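# Shared Tables and Tableware: Frequently Asked Questions

The following answers apply to all shared work tables on the ground floor of Stindcombe House. Questions not covered on this page should be addressed to the Facilities Office.

## Booking and use

**How do I reserve a table?**

Tables are reserved through the Itex booking page. A reservation lasts up to 4 hours and may be renewed once on the same day. Tables not taken up within 30 minutes of the start time are released.

**May I book on a Saturday?**

Yes, although the Facilities Office is closed and equipment cannot be issued. Bowls, plates and cups should be collected by the end of Friday afternoon.

**What is the grey tape on the tabletop for?**

The taped rectangle marks the working area. Bowls and other tableware in use should be kept within it or close beside it. Please do not lift, trim or replace the tape. Where it has begun to peel, report the table number and the office will arrange for it to be re-laid.

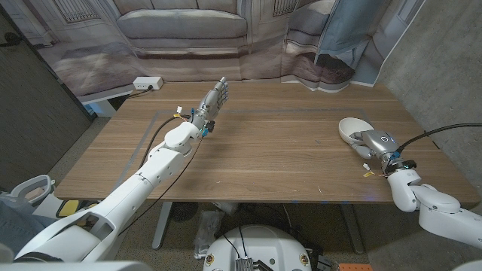

Users who need a different layout may apply for a second outline in another colour. Applications take up to a week, and the original outline remains in place throughout.

## Tableware

**Which items are available?**

The Gasari cupboard holds 23 shallow bowls, together with plates and cups. Items are lent by the day and should be entered in the loans book by the borrower.

**How should bowls be returned?**

Bowls should be washed, dried and stacked upright on the lower shelf. Chipped bowls are to be handed in at the desk – they must not go back in the cupboard.

## Care of the tables

**How should the wooden tops be cleaned?**

Wipe along the grain with a damp cloth, then dry. Scouring pads and bleach are not permitted.

**May I move a table?**

No. Requests to move furniture should be sent to Uliana Stelmakh, Facilities Office, Room 19. Tables in the Tkachenko Room are subject to the same rule.

**Where may I plug in equipment?**

Use only the power strips provided. Cords should be led over the back edge of the table and kept clear of walkways. Strips must not be joined together.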